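Cell notes: fingertip and wrist camera service on the two-arm bench

14 shares | 2 comments

The two-arm cell at Harnisell went back into service in March after a fingertip change on the right gripper and a recheck of both wrist cameras. The work was done by Évan Fleury, who has looked after the cell since it moved over from the Stedova building. What follows is his service record, shortened.

The right gripper had been closing off-center. At full close the tips met, but one landed ahead of the other, and thin material slid out to the side. The fault showed up first on bag handles and later on cloth. Rigid parts were never affected, so the daily check, which uses a steel gauge block, kept passing. The counter stood at 3,599 cycles on that pair of tips.

Both tips were replaced as a pair. Fitting one new tip against one worn tip puts the offset straight back in. The mounting faces were wiped clean, the screws started by hand, and the gripper closed on a strip of card before final tightening. The card should come out with even marks on both sides. On the first attempt it didn't, and the left screw had to be backed off and reseated.

The cell then ran its bag routine, in which the right gripper works at the mouth of a plastic bag of produce while the other arm is near a handle. The bag is a better test than the gauge block — plastic film shows an offset that steel hides.
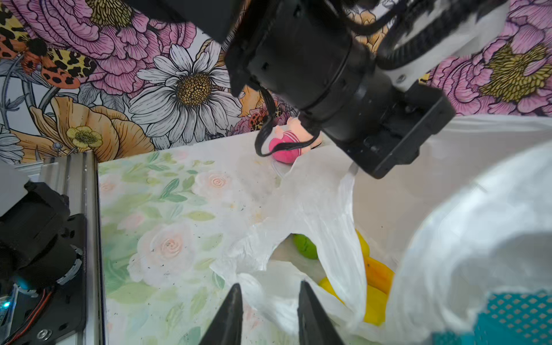 Does the wrist camera need a new calibration every time the tips are changed?

Only if the camera bracket was loosened. The tips bolt on below the bracket and can be swapped without touching it, so a quick comparison against the stored reference view is enough. If the tips don't line up with the reference outline, run the full routine.

Cable slack was the other item. The bundle on the other arm had been tied too short during the last service, and the wrist stopped early at the end of its roll. Fleury cut the ties and left a longer loop. A longer loop can catch on objects on the table, so the low approach paths were replayed at reduced speed with the loop watched through the full roll. No contact was seen. The ties are now Lambrechts reusable ones, which can be opened without cutters.

Gripper current limit was left at 62 percent. Raising it would have masked the offset for a while and worn the new tips faster.

Open items: the spare tips are down to 2 pairs, with 3 more on order from Karach. The daily check sheet will get a film test next to the gauge block. Anyone running the cell before the new sheet is posted should do the card test by hand and write the result in the log.

Shares 14 — Comments 2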